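Home | Projects | Software | Gallery | Notes | Contact

Kitchen counter tasks: planner and control stack in simulation

Last updated: October

This page collects notes from the Jestmont work on tabletop manipulation, with a picture from the simulator at the end. The subject is the software: how the perception output reaches the planner, how the planner's output reaches the arm controller, and what we changed on the way. Hardware notes are on the Vachon pages and are not repeated here. The entries were written by Jummai Nnaji and lightly edited for the gallery.

The stack has four processes. Lumar handles perception and publishes object poses. Plenberg is the motion planner. A small task layer sits between them and decides which object goes where. The controller takes joint targets and tracks them. All four run against the simulator through the same interface they use on the real arm, so a configuration file can be moved across without edits, apart from the network addresses.

Rates

The controller loop runs at 60 Hz in simulation and the renderer at 30. Early on we let the task layer read state at the render rate, which meant every second controller state was never seen. The effect was small during long moves and large close to contact, where the hand would be told to close on a position one step old. State is now read from the controller queue and the rendered picture is used for perception only. If the queue holds more than 10 unread states, the task layer drops to the newest one and writes a warning to the log.

Perception

Lumar fits a pose to each known model and gives a confidence value. Flat, dark items were the worst case. A plate lying on a counter has very little height to work with, and when the hand is over it most of the rim is hidden. The fix was to stop updating the pose of any object whose visible area falls below a threshold and to carry the last good estimate forward. The estimate is released when the hand moves away. It is a crude rule and fails if the object is pushed while hidden. A contact check would cover that case but has not been written.

Symmetric objects get a reduced pose. For anything round, rotation about the vertical axis is dropped before the message is sent, and Plenberg is free to choose a wrist angle. Before this change the planner would sometimes turn the wrist through most of its range to match a rotation that had no meaning.

Planning

Plenberg plans in two stages: a coarse path for the arm with the hand treated as a single convex shape, then a short final approach with the fingers modelled separately. The coarse stage uses a clearance of 2 cm from everything except the target and the surface beneath it. Fixed items at the back of the counter are loaded as boxes. They are larger than the objects they stand for, and the planner loses some usable space as a result, but collision checks are much cheaper.

Thin food items needed their own approach. A straight descent puts the fingertips into the board before they are low enough to hold anything. The approach now ends with a slower segment under force limits, and the fingers close during that segment. The limits are set per object in the task file.

Replanning is triggered by a change in the target pose and not by a timer. The timer version produced a visible twitch each time a new path replaced one that was almost the same.

Logging and replay

Each run writes one file containing the joint states, object poses, planner requests and rendered pictures, all stamped with simulator time. The replay tool can start from any stamp and feed the same inputs to a newer build of any one process. Most planner faults are found this way. Wall-clock stamps are kept as a second field, but nothing in the stack should read them. One script still does, and it will be changed when the Tuesday test list is next revised.

Picture

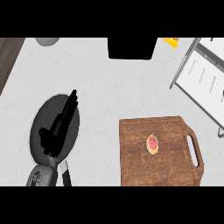

Counter layout with the hand over the dark oval plate. The small round food item is on the wooden board to the right.

Open items: contact check for hidden objects, tighter boxes along the back of the counter, and a second set of force limits for softer food.

Share | 2 comments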